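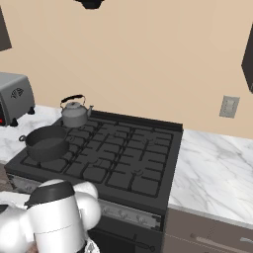 Let People Cook What They Grew Up On

By Bjarke Bach

Zandbridge has a town meeting coming up in February, and one item on the list is whether the school lunch program should keep buying its meals ready-made from Peminus or go back to cooking them in the school. I am for cooking. My reasons are a little different from the ones I keep hearing.

Most of the argument so far has been about nutrition. The Peminus meals meet the state rules. They have the right amount of salt and the right amount of fiber, and the people who say the food is poison are wrong. I have eaten it. It tastes like airline food, and a child can grow up fine on airline food five days a week if supper at home is decent.

What bothers me is that the food comes from no place at all. The same tray goes to Laxdal and to Leltano and to us. When I was a boy the school served split pea soup on Thursdays, and it was thick enough to hold up a spoon. Half the class hated it. We still talk about it at reunions. My daughter is 14 and could not tell you one thing she ate at school last year.

People learn what a place is partly from what it eats. Zandbridge used to have a way of doing cabbage, with caraway and a little vinegar, that I have not found in a restaurant anywhere. My aunt made it. The woman at the school made it too, a bit more sour. Those who know how are mostly past seventy, and they learned by standing next to somebody. You can write the recipe down, and I have, but mine comes out limp and I don't know why.

The cost is real. The figure given at the last meeting was 89 cents more per meal if we hire two cooks and buy our own groceries. The school has 433 students, so that comes to a little over $385 a day. Call it $400 on a bad day. That is money, and the people on fixed incomes who object to it are not being cheap. They pay the same taxes I do and have no children in the building.

I would still pay it. We spent more than that on the new sign at the ball field, and the sign does not feed anyone. Some of the extra would go to two local paychecks. Some would go to the farms on the river road, which now truck their onions past the school to be sold somewhere else.

I have also heard that children today won't eat old-fashioned food. Some won't. They will eat the roll and the apple and leave the rest, the way we did with the soup. But a child who leaves the cabbage on the plate thirty times may try it the thirty-first, and he can't do that if it was never there.

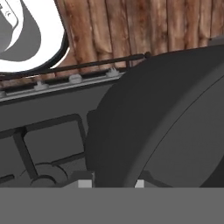

Cooking is back in the town budget debate.

One more thing on equipment. The old kitchen at the school was stripped out years ago, and fitting a new one is a separate vote. I think the two should be decided together. Approving cooks with no stove would be silly, and so would buying a stove and then signing with Peminus for another three years.

If you have an opinion either way, come to the meeting. The last one drew very few people, and most of them were there about the parking.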